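Progress report to the Kinnear Fund, second half-year
Oct 17, 2018

Dear Morag Hepburn,

You asked for something shorter than last time. The March report ran to 28 pages, and I gather the appendix on gutters was not widely enjoyed.

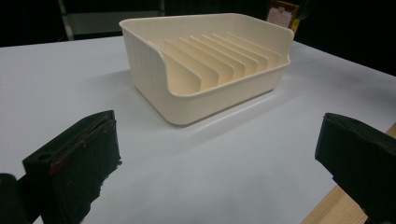 **Eltbridge Community Kitchen – Lunch Club Team**

## Lunches

We served 2777 lunches in the period, against a target we had privately thought was silly. Most were soup. The lentil remains the favourite, and the beetroot has been retired after a frank exchange of views. Lunch now runs from noon until two, although the first regulars are at the door well before eleven and regard the printed hours as a matter of opinion.

Rhona Sutherland has taken over the menus from Ebuka Akande, who has moved to deliveries. We take food to 11 households on the Bevik side of the river. Two more have asked to join and will do so once the van has passed its test. It has failed once, on tyres and a wiper, and the garage was kind enough not to mention the smell of onions.

## Money

The grant is being spent at the rate we said it would be, with one exception. The oven repair came to £265 more than the quote. The engineer found a second fault behind the first, and we have met this from the raffle. We are not asking you to cover it, but we would like it noted that we didn't ask.

Gas is up. Vegetables are down, thanks to the allotments at Pustach, who had a very good year for courgettes and were determined to share it.

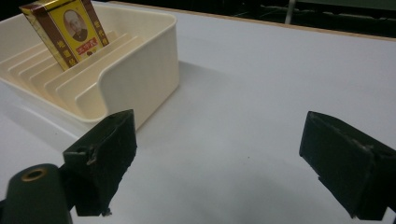

Morven Urquhart

## What has not gone well

The cookery evenings. We promised you six and have held two. The first was full. The second clashed with the football and drew four people, one of whom had come about the piano. Sheena Rutherford is moving the rest to Saturday mornings and has cut the course to bread, soup and one pudding.

The feedback forms were also a disappointment. Most came back with "nice" written across all the boxes – welcome, but hard to put in a chart. We shall try asking people over tea instead and writing down what they say, within reason.

## Next six months

- Van through its test and the two new households added
- Four cookery evenings, now mornings
- Food hygiene refreshers for everyone who serves
- A decision on Christmas lunch, which depends on whether we can have the hall

The accounts to the end of last month will follow under separate cover. Gutters are available on request.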